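Brisik bench arm kit - incoming safety check w/ comments
Site: Truvham, back bench
Checked by: Salamatu Nnaji
Read by: Abimbola Haruna
Date: November 23, 2018
Status: on trial, not bought yet. Return or keep decision after this sheet is closed out.

Key: OK / FIX / OPEN. Comments under each line. Please don't edit mine, add yours with initials.

1. Paperwork
1.1 Manual in the box - OK. English, 200 pages, index is useless.
1.2 Risk assessment from seller - FIX. Wike sent the one for the smaller kit. Asked again, no reply yet.
1.3 Serial no. on arm matches delivery note - OK
1.4 Quote on file - OK. Quote no. 503. Training day is extra, see end.
AH: get the training price in writing before we go any further
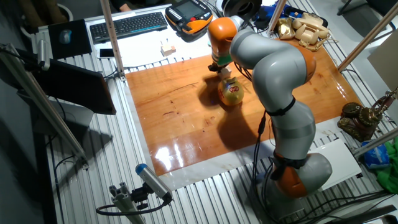

SECTION 2 - BENCH AND WORK AREA

2.1 Arm base bolts - OK. Checked with the torque wrench, marked with paint pen after.
2.2 Loose items inside reach - FIX. Phone, keyboard and mouse all on the bench by the board. Cloth and a blue plastic package on the right side. Move the lot before any run over slow speed.
2.3 Display pieces - FIX. The old telephones are too near. The brass one is tall and I don't want it going over. Either they are part of the test or they go on the shelf.
2.4 Cables - FIX. Black cables trail over the board and round the base. Need clips or a sleeve. Rullberg sells a sleeve kit, 5 clips in a bag, would do for now.
2.5 Board surface - OPEN. Very shiny, overhead lights bounce right off it. Does the sensor camera cope? Seller says yes, want to see it in writting.
2.6 Pendant in easy reach of operator - FIX. Sits at the far side past the board. Should live on a hook at the operator side.
AH: agree on 2.6, do this one first
2.7 Floor tape - FIX. None down. 400 mm past full reach, all round.

Section 3 - Stops and limits
3.1 Red stop on pendant - OK. Pressed it three times at slow speed, arm held each time. Reset needs two steps, good.
3.2 Second stop at the door - OPEN. Not in the kit. Optional extra on the Brisik list.
3.3 Speed limit in teach mode - OK. Set to 200 mm/s, locked with password. Password is NOT to be written on the monitor.
3.4 Restart after power loss - OK. Stays put till you tell it.
3.5 Soft limits - FIX. Factory values still in. With two arms on one job the overlap zone has to be set by hand, and the manual gives that half a page.
AH: who sets it, us or them? If its us I want the training day first

Section 4 - Gripper and handling
4.1 Fingers tight, no play - OK
4.2 Pinch points marked - FIX. No sticker supplied. Ordered.
4.3 Grip force at lowest setting for first runs - OK
4.4 Small block pick, slow speed - allowed with one person on the pendant and hands off the bench.

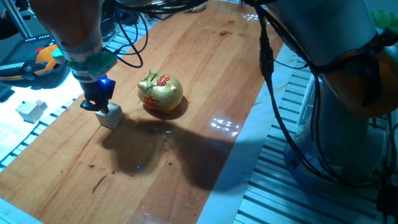

4.5 Breakables - OPEN. Ask for a cheap stand-in for anything ceramic till 3.5 is done. Not paying for a breakage on a kit we don't own.
4.6 Hold on power loss - OPEN. Spec sheet says the gripper keeps its grip, I have not tested it. Need a soft mat under first.
4.7 Stains and marks on the wood - noted only. Wipe down and log the mark so we dont get billed for it on return.

To close before next run: 2.2, 2.4, 2.6, 3.5
To chase with Wike: 1.2, 2.5, 3.2, training price
SN - will recheck when the clips come. Leave the sheet on the clipboard pls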